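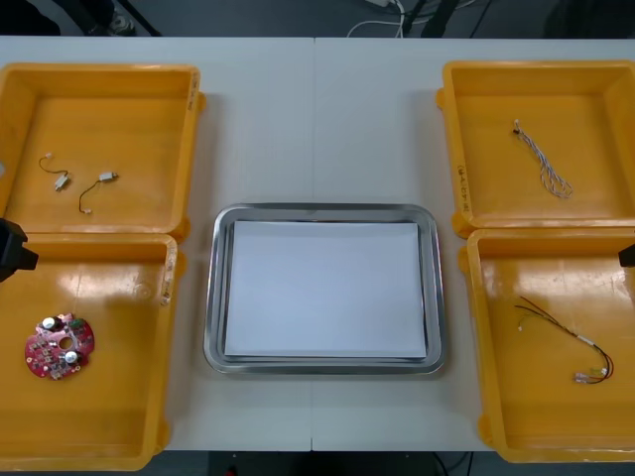 Why did the second sourdough batch come out so sour?
Most likely the starter sat too long on the warm shelf before I fed it, and then I gave the dough the whole night on top of that.

Thu 13 September, bread notebook. I fed the Dubey jar with 100 g of rye and 80 g of water, which is stiffer than I usually keep it, and it still climbed right up under the lid by lunch (what a smell, like green apples!). The Drarkik jar did next to nothing. I'd like to blame the flour, but it may only be sulking after the fridge. 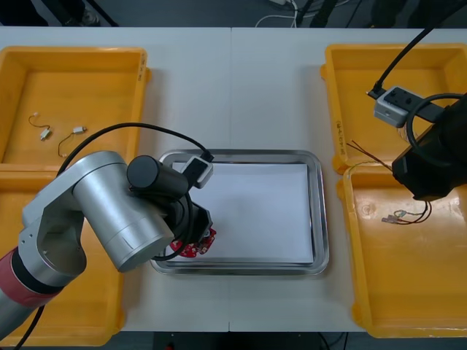
Written up by Geeta Vishwakarma

Dough three went together after lunch with 266 g of the Rercombe white and a good pinch more salt than last time, because Dad said the last loaf tasted of nothing, and he was right, bless him. I folded it four times, with 40 minutes between folds, and by the last one it held its shape nicely and had those big lazy bubbles along the side that I always get too excited about.
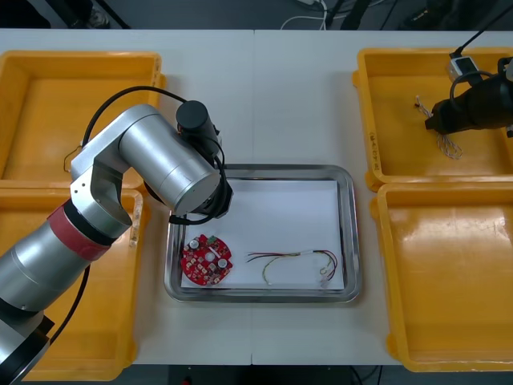
Prollelholm Lunchtime Baking Club

Baked in the small oven with the lid on for the first half. The crust is darker on the left again, so whoever has the oven next, please do turn your loaf partway through, and write down when you did it! Crumb is tighter than I hoped near the bottom. The flavor is much milder, though, and I had two slices with butter before I remembered to weigh it.

Next time: try the Drarkik jar again after two feeds, and buy more rye.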